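La segunda vida de los retales

En casi todas las casas donde se cose hay una bolsa que no se abre. Contiene lo que quedó de un vestido, el bajo recortado de unas cortinas, la manga de un pijama infantil. No se tira porque la tela es buena y no se usa porque los trozos son pequeños. La bolsa crece.

En Andrade, un taller de costura de barrio con ocho mesas, decidieron pesar la suya el pasado diciembre. Entre lo propio y lo que habían dejado las alumnas salieron 283 kilos. Desde entonces dedican dos tardes al mes a clasificar, y el método que siguen sirve también para una casa con un solo armario.

Lo primero es separar por tejido. El algodón va con el algodón, el punto con el punto, y lo que no se identifica se deja aparte hasta el final. El color se ordena después. Quien empieza por el color acaba mezclando telas que encogen de forma distinta, y el problema aparece en el primer lavado de la pieza terminada.

Después viene el tamaño. Los cuadrados grandes se doblan y se guardan planos. Las tiras, que son lo más abundante y lo que peor se conserva, conviene colgarlas o enrollarlas. Amontonadas en el fondo de una caja se enredan, se deshilachan por los bordes y cogen arrugas difíciles de quitar.

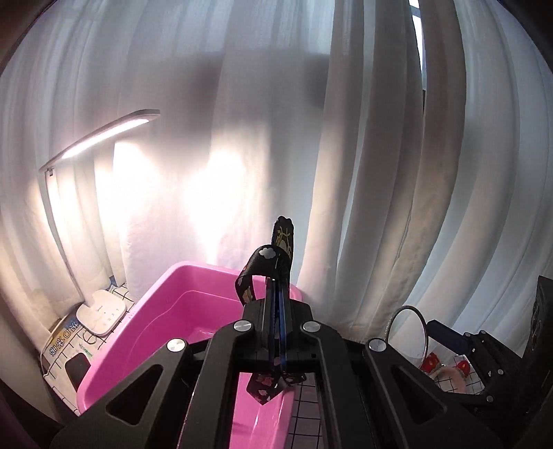 Los estampados merecen un montón propio. Una tela con dibujos sueltos sobre fondo oscuro aguanta bien el corte en tiras, siempre que se mire antes dónde cae cada figura. Si el motivo queda entero, una tira estrecha basta para un asa, un lazo o el ribete de un neceser. Si queda partido, es mejor reservarla para forros.

En cuanto a los recipientes, cualquier cosa lavable y de paredes lisas funciona. Las cestas de mimbre son bonitas, pero enganchan el hilo. Clullik, una pequeña tienda de mercería por correo, vende cajas con separadores a medida; un barreño de plástico hace el mismo trabajo mientras se clasifica, y luego vuelve a la colada.

La luz importa más de lo que parece. De día, junto a una ventana con visillo, los tonos se distinguen sin brillos. Por la tarde hace falta una lámpara de mesa, colocada al lado contrario de la mano que corta. El negro y el azul marino se confunden con facilidad, y no hay arreglo cuando ya están cosidos juntos.

Queda la pregunta de qué hacer con todo ello. Curetti, que confecciona bolsas y fundas, compra retales de algodón a talleres y los paga por peso. Los trozos mínimos sirven de relleno para cojines y alfileteros. En Andrade calculan que han dado salida a unos 272 kilos —la mayor parte en bolsas de la compra y banderines para fiestas escolares— y que el resto es tejido sintético que todavía no saben dónde colocar.

Para empezar en casa, una tarde es suficiente. Mesa despejada, tijeras afiladas, plancha enchufada y la bolsa volcada entera.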